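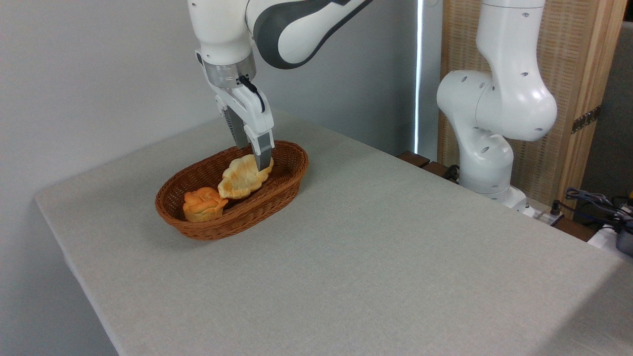

4. Collecting Demonstrations

4.1 Workspace and task

All demonstrations were collected at the Pliveck laboratory on a single table covered in light gray fabric (Figure 2). The task is to take bread rolls out of an oval wicker basket, one at a time, and set them down on the table surface. Bread was chosen for a practical reason. A roll gives way under a small load, keeps some of the resulting dent, and has no flat faces for a parallel gripper to settle against. A policy that has learned only from rigid blocks tends to close too far on such an object or to push it along the bottom of the container. The rolls in the set differ in shape and size; the larger roll in Figure 2 has a swirled top with crisp ridges, while the smaller one has a knotted top and leans against the inside wall of the basket.

The basket was included as part of the task and was left free to move. Its sides slope and its rim is rounded, so a finger that comes down too close to the rim will slide along the weave before it reaches the roll. Early trials with the basket taped to the table produced cleaner recordings but poor transfer once the tape was removed. The tape was therefore abandoned, and the early recordings are not part of the data reported in this paper.

Two arms are mounted at the table. Only one carries out the task. The other remained folded at the back corner throughout data collection and was powered down in software, although its joint readings were still logged. We kept it in place because the same table serves the two-arm experiments described in Section 6, and moving the base would have required a new calibration each time. The folded arm does limit the region in which the working arm can swing its elbow, and demonstrators were told of this limit before their first session.

4.2 Two ways of showing the task

Each demonstrator showed the task in both of the following ways.

In hand guidance, the demonstrator stands beside the table, holds the arm near the wrist, and moves it through the task. The arm compensates for its own weight and offers little resistance. The gripper is opened and closed with a foot pedal, which leaves both hands free. Joint positions are recorded directly, and there is no delay between what the person intends and what the arm does.

In remote control, the demonstrator sits at a separate station and moves a handheld controller. Its motion is passed to the arm by the Noder interface, which scales it, removes small tremors, and refuses any command that would bring the wrist below a fixed height. The demonstrator sees the workspace through the fixed camera and may also look directly at the table from the station, at a distance that makes fine depth judgments difficult. The force at the fingers is not returned to the hand. We considered adding vibration as a substitute and decided against it, as it would have introduced a further difference between the two methods that could not be separated out later.

The two methods fail in different places. Under hand guidance, the person's arms and head often pass between the camera and the basket, and the images recorded at the moment of grasping are of little use for training. The motion itself is smooth and the contact is gentle. Under remote control, the view stays open, but contact is judged by eye. The moment shown in Figure 2 illustrates the difficulty: the left finger reaches into the back of the basket, while the right finger presses on the top of the larger roll. For a grasp across the roll, both fingers must pass down its sides. Seen from the station, a finger resting on top of the crust and a finger just behind it can look nearly the same, and demonstrators frequently continued downward before recognizing which of the two they had.

We did not remove such moments from the recordings. A demonstrator who notices the contact will usually raise the wrist, turn it slightly, and come down again, and this short correction is exactly the behavior that is missing from hand-guided data. Under hand guidance the person feels the crust at once and adjusts before any error becomes visible in the joint record. The resulting demonstrations are correct but contain few examples of getting out of trouble.

4.3 Procedure

A session began with a short period of free practice, first with an empty gripper and then with a spare roll placed outside the basket. Practice was not recorded. The demonstrator then completed one block of demonstrations in each method. The order of the blocks was alternated between demonstrators so that neither method benefited consistently from experience gained in the other.

Before each demonstration, the person running the session placed the basket and rolls according to a printed layout card. The cards specify the position and heading of the basket, which roll lies toward the middle, and whether the other roll lies flat or leans on the wall. They do not specify which face of a roll is turned upward. Rolls were replaced when the crust broke or when a dent from the fingers could be seen from the station. Crumbs were brushed out of the basket between demonstrations, and the fabric was pulled tight and checked for folds.

Demonstrators were asked to work at a comfortable pace and to avoid deliberate pauses above the basket. They were not told where to grasp. In an earlier round of the study we had asked for grasps across the narrow side of the roll, and the instruction led several people to spend most of their time turning the wrist. Without it, the recorded grasps are more varied, and the policy in Section 5 appears to benefit from the variation.

A demonstration ended when the last roll had been released on the table and the gripper had been raised clear of it, or when the time limit of 5 minutes was reached. It was also stopped if the basket tipped over, if a roll fell to the floor, or if the arm entered a protective stop. Stopped demonstrations were kept in a separate folder and were not repeated with the same layout card.

4.4 Recording

Data were recorded with Sestell, our in-house logging tool, which places camera images, joint positions, gripper opening, and pedal or controller input on a common clock. The camera is fixed for the whole of a session. Its position was checked at the start of each block against a reference sheet laid on the table, and the block was not begun until the measured offset was below 2 millimeters.

The opening of the gripper needs a brief comment. Under hand guidance, the pedal acts as a switch, and the gripper closes at constant speed until it meets resistance. Under remote control, the trigger sets the opening directly and can be held at any value in between. Demonstrators made considerable use of this – many approached the basket with the fingers only partly open, so that the outer faces would clear the rim. To place both methods on the same footing, we train on the measured opening and ignore the command. Small differences remain, particularly in the speed of closing, and they are examined in Section 5.

Cables also required attention. The gripper cable forms a loop beside the gripper and can shift when the wrist turns through a large angle. During pilot work the loop occasionally caught on the hand of the person guiding the arm. The clip holding it was moved before the main study, and no demonstration in the final set was stopped for this reason. The loop is visible to the camera in most wrist positions, and we made no attempt to mask it from the images.

4.5 Resulting data set

The final set contains 182 completed demonstrations, of which 49 were given by hand guidance and the remainder by remote control. The imbalance was not planned. Hand-guided demonstrations took less time to perform, but a larger share had to be set aside during review, in nearly all cases because the demonstrator's body hid the basket from the camera while the grasp was being made. We had expected to recover part of this material by training on joint positions alone. Doing so gave a policy that reached the correct region of the table reliably and then closed the gripper without regard to where the roll lay.

Each completed demonstration was divided into approach, contact, lift, and release using the Chraibi segmentation scheme, which relies on the gripper opening and the height of the wrist. The scheme was developed for rigid objects and places the start of contact at the first change in finger load. For bread this is too late, as the crust yields before the load rises above the noise of the sensor. We therefore shifted the boundary to the moment at which the downward speed of the wrist begins to drop, and confirmed the shifted boundary by eye on the camera images. Where one finger met the roll before the other, as can occur in configurations like that in Figure 2, the contact segment begins with the first finger.

Corrections made during the approach were labeled separately. A correction is any upward motion of the wrist that follows contact and precedes a successful lift, whether or not the basket moved as a result. These labels are used only for the comparison in Section 5 and are not given to the policy during training.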